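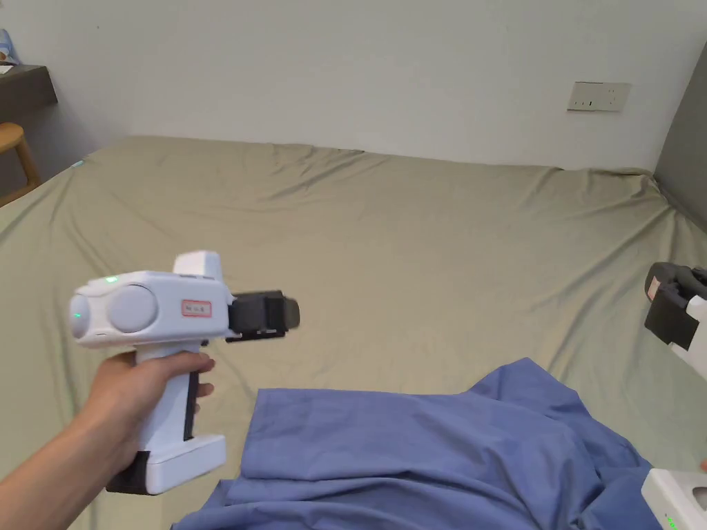 침대 위 셔츠 개기 세팅, 왼손 그리퍼 초록불 들어온 상태

티켓 #221 / 왼쪽 그리퍼 트리거 값이 중간에 멈춤
작성: Zaid Chamoun (Minditz 로봇 동아리, 옷 개기 조)
상태: 해결됨 (재발하면 다시 열게요)

안녕하세요, 옷 개기 조 Zaid예요. 4월 발표회 준비하다가 이틀 내내 붙잡고 있던 문제라서 좀 길게 씁니다. 바쁘신 분은 맨 밑에 "지금 쓰는 순서"만 보셔도 돼요!

증상부터요. 손에 쥐는 그리퍼 두 개를 켜고 녹화 프로그램(Zastercombe)을 띄우면 처음엔 둘 다 잘 잡혀요. 트리거를 당기면 화면 막대가 0에서 1000까지 쭉 올라가고, 놓으면 내려오고요. 그런데 셔츠 소매를 한두 번 접고 나면 왼쪽 막대만 178에서 딱 멈춰 버립니다. 손으로는 분명히 당기고 있는데 숫자가 안 움직여요. 오른쪽은 멀쩡하고요. 더 짜증 나는 건 본체 표시등이 계속 초록색이라는 거예요. 빨간불이라도 들어오면 바로 멈출 텐데, 모르고 끝까지 접었다가 나중에 파일 열어 보고 한숨 쉰 게 한두 번이 아니에요 ㅠㅠ

환경은 이래요. 동아리방 책상이 좁아서 기숙사 방 침대에서 합니다. 국방색 비슷한 시트 위에 파란 옷 하나 펼쳐 놓고요. 노트북 수신기는 처음엔 침대 발치 쪽 바닥에 뒀어요(이게 나중에 중요해집니다). 프로그램은 지난 모임 때 Hamdan 폴더에서 받은 버전 그대로고, 설정은 건드린 거 없어요. 아마도요.

[오후 3시 10분]
일단 껐다 켰습니다. 다들 그렇게 하시잖아요. 켜자마자는 잘 돼서 "됐네!" 하고 바로 녹화 들어갔는데 두 번째 소매에서 또 178. 숫자가 매번 똑같은 게 수상해서 적어 뒀어요.

[오후 3시 40분]
배터리 의심. 오른쪽에서 빼서 왼쪽에 끼우고, 왼쪽 건 오른쪽에 끼워 봤어요. 그래도 멈추는 건 왼쪽이에요. 배터리는 용의선상에서 뺐습니다. 참고로 끼울 때 딸깍 소리 날 때까지 꾹 밀어 주세요. 저 한 번 덜 끼워서 십 분 날렸어요.

[오후 4시 25분]
트리거에 뭐가 끼었나 싶어서 손전등 비춰 보고 면봉으로 틈을 닦았어요. 보풀이 조금 나오긴 했는데(옷 개기 조의 숙명...) 증상은 그대로. 혹시 몰라서 셔츠도 치우고 허공에서 트리거만 서른 번쯤 당겨 봤거든요? 근데 이때는 한 번도 안 멈췄어요. 여기서 머리가 복잡해졌습니다. 옷이 없으면 되고 옷이 있으면 안 된다니.

[오후 5시]
수진 선배가 댓글로 "멈출 때 손이 어디 있어?"라고 물어봐 주셔서 그제야 제 자세를 봤어요. 왼쪽 소매 접을 때 제가 몸을 완전히 틀어서 그리퍼가 수신기랑 제 몸통 사이에 가려지더라고요. 허공 테스트 때는 똑바로 앉아 있었고요. 그래서 옷 없이 일부러 몸만 틀어 봤더니 바로 멈췄어요! 셔츠야 의심해서 미안하다.

[오후 5시 30분]
수신기를 침대 옆 의자 위로 올렸습니다. 연장선은 Gurport 공구함에 있던 거 빌렸어요. 그 뒤로 셔츠 열 번 접는 동안 한 번 멈췄어요. 확 좋아지긴 했는데 한 번은 남았으니 끝난 건 아니죠.

[저녁 8시]
남은 한 번 때문에 로그를 뒤졌어요. 왼쪽 신호가 끊겼다가 다시 붙는 기록이 있는데, 프로그램은 다시 붙은 뒤에도 끊기기 직전 값을 계속 보여 주고 있었어요. 그래서 화면으로는 연결된 것처럼 보였던 거고요. 설정에 "재연결 시 마지막 값 유지"라는 항목이 있고 왼쪽만 켜져 있더라고요. 설정 건드린 거 없다고 위에 쓴 사람 누구죠... 저번에 보정 연습하다가 제가 켠 것 같아요. 죄송합니다 ㅋㅋㅋ

그거 끄고 다시 돌렸더니 끊겼을 때 막대가 회색이 되고, 붙으면 값이 제대로 다시 들어와요. 178은 왜 하필 178이었냐면, 소매 끝을 집으려고 제가 막 당기기 시작하는 정도가 대충 그 값이라서 그런 것 같아요. 이건 확인한 건 아니고 제 추측입니다.

지금 쓰는 순서
1. 수신기는 의자 위에, 침대 쪽으로 향하게 두기
2. 양쪽 다 "마지막 값 유지" 꺼져 있는지 보기
3. 그리퍼 켜고 초록불 확인, 트리거를 끝까지 당겨서 1000 찍히는지 보기
4. 앉은 자리에서 몸을 좌우로 한 번씩 틀어 보고 막대가 계속 움직이면 녹화 시작
5. 녹화는 한 번에 최대 2분으로 끊기. 길게 하면 망했을 때 너무 아까워요

댓글
수진: 고생했다. 4번은 다른 조 체크리스트에도 넣자. 컵 쌓기 조도 비슷한 얘기 했었어.
Zaid: 넵! 컵 쌓기 조에는 제가 보낼게요. 근데 거기는 설정이 양쪽 다 꺼져 있다고 했던 것 같은데 그럼 수신기 위치만 문제일 수도 있겠네요.
민호: 망한 녹화 파일은 지워도 돼?
Zaid: 아직요! 파일 이름 앞에 stop178 붙여서 따로 모아 놨어요. 멈춘 구간 자동으로 찾아 주는 스크립트 짜 보려고요. 관심 있으면 같이 해요, 저 파이썬 진짜 느려요.
민호: ㅇㅋ 내일 저녁 먹고 갈게. 연장선 그거 우리 조도 써야 되는데 언제 돌려줘?
Zaid: 내일 올 때 가져가세요. 저는 하나 새로 신청해 둘게요.

문의: 동아리 게시판 장비 게시글 | © Minditz 로봇 동아리 | 맨 위로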